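Enoldale Clothes Swap: where we've got to
February 9, 2020

Hi Tiina,

Sorry this is a few days later than I said, the boiler man came and then didn't come and then came again. Anyway, the swap is going well, and I'm dead pleased with how your money has stretched.

We've had 1,171 items through the door since the grant started, mostly children's stuff and an awful lot of jumpers. Coats went fastest (the cold snap saw to that!) and men's trousers are still sitting there, so Margus has moved them nearer the entrance to see if that shifts them. School uniform is the thing people ask for most and we never have enough of it. I've written to both primaries and one has already said it'll pass on its lost property at half term.

Spending so far is £3,820. The big chunk was rent on the Kairys Street unit, then the rails and the second-hand washing machine, which is a noisy beast but does the job. I put £80 down for hangers and went over by a fiver, so I took that out of the tea money. Receipts are in the blue folder and Austra is scanning them for you this week.

The one bit that hasn't worked is the Zidport pop-up. We paid for a leaflet drop, 430 of them, and hardly anyone turned up, I think because the market had moved to the other car park and we hadn't heard. Brodie wants another go in spring and I'm inclined to let him, but I'd sooner ask you first as it would mean moving money over from the mending classes. Those are full until Easter, by the way, and Elīna could do with a second sewing machine if there's anything left in the pot.

Give me a ring about Zidport when you get a minute.

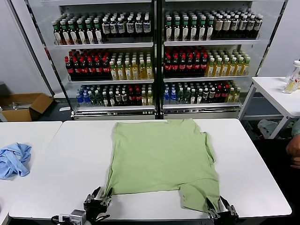 Do people have to bring something in to take something home?
Bringing things is welcome but optional, and anyone can take up to five items a visit.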